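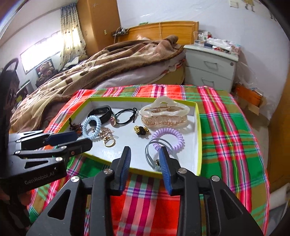
By the Brisent wardrobe diary | July | Filed under: Sewing, Care

Home | Diary | Fabrics | Archive

Hemmed the gray linen trousers tonight. The Jula pair runs long, so I took up 2 inches and pressed the fold before pinning. Size 16 needle, too heavy for this weave -- it left visible holes on the first leg. Unpicked that and switched to a finer one.

Stitch length is still undecided. Eight to the inch looks coarse from the right side.

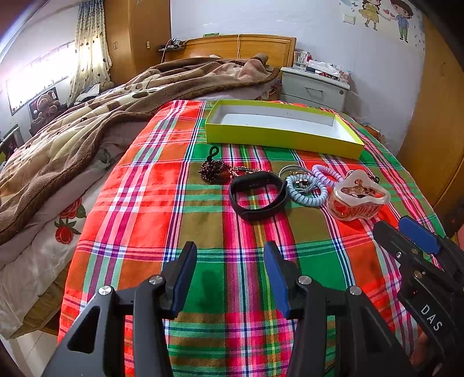 Thread

Cotton, from the shop in Brilletley. It matches in daylight and reads green under the lamp. Second leg tomorrow.

Comments (2)

hemline70: Try a blind hem on linen.

Issahaku: Did you prewash? Mine shrank at the waist.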